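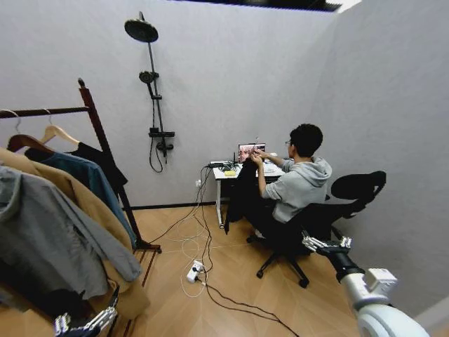

实验室近况 · 四月

衣服这东西，叠好放在桌上的时候大家都爱研究，挂在衣架上的时候就少有人理了。我们组年初开始做挂衣架取衣，项目代号叫 Wudwood，上一期 Plado 通讯里我只提了一句，结果收到好几封信问进展，那这期就多聊一点吧！

先说问题是什么。你对机器人说“把那件黑的拿给我”，它的头部相机看过去，衣服一件压着一件，灰的袖子搭在驼色的上面，深青色的又把黑色的挡掉一块。人看一眼就明白哪只袖子归哪件衣服，机器人可不这么想。我们最早用的办法很老实：单张图做分割，分完了挑一块颜色对得上的，算抓取点，伸手。分割出来的轮廓乍一看挺漂亮，可是一只袖子常常被单独分成“一件衣服”，两件颜色接近的又会糊成一件。手伸过去，捏住的是邻居的袖口，一拽，整排衣服跟着跑（这种时候全组人都会“哎哎哎”地喊起来，非常整齐）。

最早那版的错拿率是百分之 27。我第一次看到这个数的时候还嘀咕是不是统计脚本写错了，查了一下午，脚本没错。

后来想到的法子，说出来有点土：碰一下再看。机器人的手先伸到目标旁边，用指背轻轻推一下布料，推完就停住，头部相机把推之前、推之中、推之后的几帧都留下来。同一件衣服上的点会一起晃，晃的方向和快慢都差不多；旁边那件就算贴着，晃起来也会慢半拍，幅度也小。把“一起晃”的点归到一组，再和单张图的分割结果合起来，袖子就能认回自己的身子。我们内部管这个步骤叫 Dagdag，是 Carleen Pomare 起的名字，问她什么意思，她说念着顺口。

推哪儿有讲究。推下摆最容易晃，可是晃得太散，长外套的下摆荡起来像门帘，连带把隔壁的也扫了；推肩膀呢，布料绷在衣架上，几乎不动。试来试去，腋下往下一点的地方最好用，力气也不用大。短款的衣服可推的地方少，我们就让手再往上挪一点，宁可推两次轻的，也不推一次重的。

还有衣架本身。木衣架的挂钩是金属的，细，反光，深度图里经常缺一截。我们现在不指望深度图，只在彩色图里找挂钩和横杆交叉的那个点，找到以后顺着往下数肩线，给每一组“一起晃”的点找个归宿。一个挂钩配一组，配不上的先放着，等下一次推完再说。

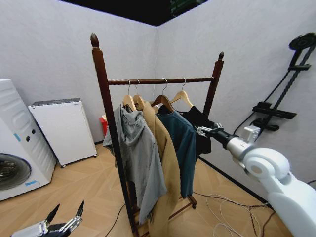 文 / Mereana Donnelly

接着说难的那种情况。目标是黑色短款，挨着深青色长袖，还有一部分藏在后头，手从右边过来。这种摆法我们练得最多，也最让人抓头发，黑布料上几乎没有纹理，跟踪点撒上去，一大半自己就飘走了。

我们给黑色衣服单独开了个小灶：不跟踪布料里面，只跟踪边缘，也就是黑布和后面白墙交界的那条线。推一下，边线怎么动，就当整件衣服怎么动。粗糙是粗糙，可是管用。碰到黑衣服后面又是黑衣服，这招就废了，目前的处理是让机器人老老实实问一句“是左边这件还是右边这件”，由人来答。我个人觉得这样挺好，拿错一件再挂回去，比多问一句麻烦多了。

手的选择也吵过一阵。两指夹爪便宜、结实，推衣服却像拿筷子戳帘子，接触面太小，布料一下子就滑开了。换成多指手以后，几根手指张开贴上去，推出来的晃动均匀得多。代价是控制起来啰嗦，手指头上的连杆偶尔会勾到毛衣的线圈。我们现在的规矩是推的时候手指并拢一点，抓的时候再张开，针织衫一律降速。Borghild Sundqvist 贡献了她自己的一件旧毛衣当测试品，那件毛衣如今袖口大了一圈，她说正好，以前嫌紧。

好，数字。这一轮一共跑了 772 次取衣，衣服的顺序每次打乱，有的还故意挤在一起。加上 Dagdag 这一步之后，错拿率从百分之 27 降到了百分之 6。多花的时间呢，平均每次 4 秒，包括手伸过去、推、停稳、再看。四秒钟听着不多，可是你站在旁边等衣服的时候真的会觉得它在发呆！我们试过边伸手边推、不等布料停稳就算，时间是省了，错拿率又爬回去一截，所以这一版还是乖乖等。

剩下的那百分之六，我一条一条翻过录像，大部分是两类。一类是连帽衫，帽子堆在肩膀那里，把衣架的肩线遮得严严实实，肩线一丢，归组就乱了。另一类是长外套压着别人的袖子，推外套的时候，袖子被压住，跟着一块儿晃，算法理所当然地把袖子判给了外套。第二类我们有个想法，换个方向再推一次，从下面往上托，被压住的袖子就会露出不一样的动法。写代码只花了一个晚上，调参数调到现在还没调好。

顺便讲讲数据怎么来的，因为好几位读者来信问这个。我们没有用仿真布料做训练，仿真做过，衣服晃起来都像湿毛巾，搬到真机上不对劲。最后归组用的模型全是真机录的，人先在旁边遥操作着推，录下来，标注的人只需要在每段开头点一下“这只袖子是哪件的”，后面的帧靠跟踪自动传下去。标注工具是 Drurnel 那边的朋友给改的，加了个回退键，救命的回退键，点错了不用从头来。

底盘的部分这轮做得很保守。机器人先开到衣架前面一个合适的位置，停稳，之后就只动手臂和头。边走边看、绕到衣架另一侧去推，这些都写在计划里了，可是底盘一动，相机跟着晃，布料的晃动和相机自己的晃动搅在一起，光是把这两样分开就够写一篇论文。所以，下半年的事。
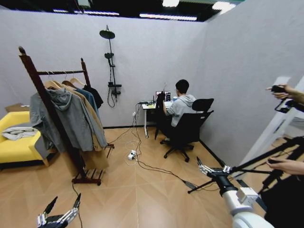 Sơn Phan 看完这一篇的初稿，在页边写了一大段，我征得同意贴出来：你们推一下才知道哪件是哪件，这个我信，可我更想知道推之前机器人有多大把握。如果单张图已经看得很清楚，比如驼色长外套露着一大片在最外面，那四秒就白等了。能不能先让它自己判断值不值得推？另外，772 次里面衣服的种类好像偏少，丝绸、羽绒、带亮片的都没有，我怀疑羽绒服推起来会弹，晃动的规律跟衬衫完全两回事。

两条都说到点子上了。第一条我们正在加，思路是让分割模型多给几个候选结果，候选之间互相打架就推，不打架就直接拿。初步看，容易的摆法确实可以省掉这一步，难的摆法照推不误。麻烦在于模型有时候错得特别自信，几个候选整整齐齐地一起错，该推的没推。门槛定在哪里，组里还没吵完，我站“宁可多推”那一边，Parveen Sethi 站另一边，她的理由是用的人会不耐烦，我也没法说她不对。

羽绒服那条我认。现在的衣服以卫衣、外套、衬衫、针织为主，都是垂得下来的料子。四月这个季节大家的羽绒服刚好要收起来，谁家有不怕被机器人捏几下的旧羽绒服，欢迎带过来，带亮片的裙子也欢迎（亮片反光会把跟踪点弄成什么样，我又好奇又害怕）。衣架也收，越奇怪越好，裤夹、绒面的、窄肩的儿童款，我们这边木头的够多了。

代码和一部分录像正在整理，推衣服那个模块会先放出来，归组模型晚一些，标注里还有些袖子没判清楚，我得先把它们看完。想提前试的，直接回复这封通讯就行，写一下你用的什么手、什么相机，我好知道该给你哪个版本的配置文件。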